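Comparing Two Finger Pads on a Hand-Held Gripper
Lucía Aguirre
Project report, 09/01/2021

Purpose

The hand-held gripper was used to pick up light household packaging with two kinds of finger pad, to see which one slipped less. Stiff boxes had given no trouble in June, so this report covers soft packets only.

Setup

The fingers are closed by a trigger. The camera sits on the tool and looks down along the fingers. Pad A is the flat pad supplied by Lamton. Pad B is a ridged pad from Halvorsen, cut to fit. Each pad was used for the same set of packets, and I held the tool for all trials so the squeeze would be similar. A trial counted as a slip if the packet moved in the fingers during the lift or fell before it reached the basin.

The camera recorded 1482 short clips in total. Of these, 615 were usable for the comparison. The rest were practice runs, or the packet was hidden behind a finger at the moment of closing.

Results

Pad A slipped in 40 of the usable clips, mostly on shiny sachets picked up by a corner. Pad B slipped in five. Both pads did worse when the packet was nearly empty.

For the last round I put a ridged pad on the left finger only and went back to the drink sachets. 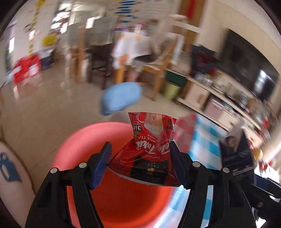
The mixed pair was easier to line up than two ridged pads, which tended to catch on each other when the fingers closed on something thin. I did not run enough trials with it to give a slip rate.

Problems

The screws on the arms worked loose twice and had to be tightened. Clips taken facing a bright doorway were harder to sort, and I should have fixed the exposure before starting.

Next steps

Repeat the mixed pair with the full set of packets, and log trigger force.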